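**Vultel starts to collect store work examples for its learning system**

26/01/2024 – Vultel has begun to record everyday tasks in shops, so that its learning system Turkon can study how people do them. The first tasks include opening cooler doors. 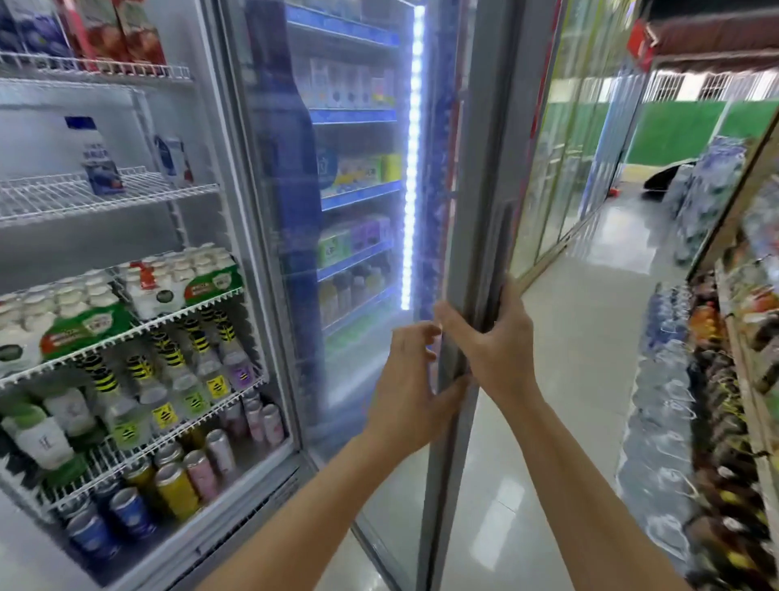

How many examples will be recorded? The plan is 400 in January, from 3 stores.

"We ask people to work in their normal way," says project lead Laine Juška.

Contact: Uldis Bite, Vultel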